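About Us

Halov Lab started with seven people, one borrowed office in Rirnside, and a shared feeling that robots ought to be a lot better at ordinary kitchens than they were. We are a small research group, and we still eat lunch together every Tuesday (you are welcome to join us if you're in town!).

Our main work is a training method we call Dzene. A two-armed robot practices household chores in simulated rooms, and after each round the method picks out the moments where it was least sure of itself and builds new practice around those. Nadhirah Lubis, who leads the group, came up with the first version one February while she was supposed to be writing something else entirely, and we're all very glad she got distracted.

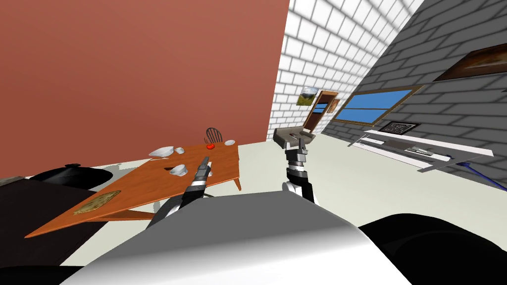
Why do you train in simulation first?

Simulated rooms let us change the layout, the dishes and the lighting as often as we like, and a dropped bowl costs us only a restart.

In our last study, with our friends at Bondar, the robot needed 55 practice rounds to learn a new table-clearing task, and it carried what it learned into six rooms it had never practiced in. There's still plenty it finds hard, small cups especially, and we write about those troubles on our news page as often as we write about the good days.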